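Blocks are back at Tramside, and there's more of them

The shape-block table is going again at the Tramside toy library, and going by the first morning it won't be quiet for long. Doors at 9.30, full by ten.

It shut in January when the old set got too chipped to lend out. Paint coming off, corners gone soft, a few pieces lost down the back of the heater. The library put the word out and people came good. Enough in the tin to buy new and a bit left over for shelving.

Orest Vasylenko runs the sessions and did most of the choosing. He wanted colours a two-year-old can name and shapes that feel different in the hand.

"Stars are the favourite, always have been," he said. "Hearts second. The poor old cylinder gets left til last and then someone works out it rolls."

The new pieces go out on a pale timber board, kept for sorting. Kids match by colour first, then by shape, then mostly they make up there own rules. Orest doesn't step in much. 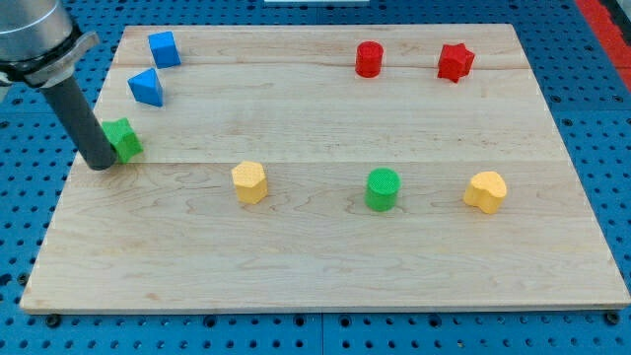 Stars, cylinders, a heart and more on the maple board at Tramside.

Sessions run 30 minutes and are free to members. Non-members pay $2, which goes in the tin by the door. Under-fives need a grown-up with them the whole time, and yes that means on the floor, not out in the car park on the phone.

Home loans start next month. Each bag holds 7 blocks and a card with some ideas on it, nothing fancy. Two weeks at a time, same as the puzzles. Bring them back clean please. Orest reckons warm soapy water and a tea towel does the job, no dishwasher.

The library has 393 families on its books, up on last year, and space is getting tight. The Mendora branch has offered to take the ride-ons over winter so the big cupboard can be cleared. A decision on that is still to come.

Parents at the first session seemed happy enough. One dad had driven in from Hirkum with twins and said they'd spent the whole time on the stars, one wanting red and the other wanting whatever her brother had. Another family stayed on through morning tea and had to be asked to leave so the room could be set up for choir.

"My daughter put all the blue ones together and told me not to touch," one mum said. "So I didn't."

Orest is also after old biscuit tins with lids for storing spare pieces, medium size best. Drop them at the desk any time its open. He can't take plastic tubs, has a shed full of them already.

The older kids' group is hoping for a build day later in the year, with the big blocks in the hall next door. Names are being taken at the desk now. If it fills they'll look at a second one at Mendora.

Tramside toy library is on Lysenko Street, behind the pool. Street parking only while the drainage works are on, and the side gate is locked, so use the front. Prams can go under the verandah. Morning sessions only for now, afternoons may follow if more helpers put there hand up.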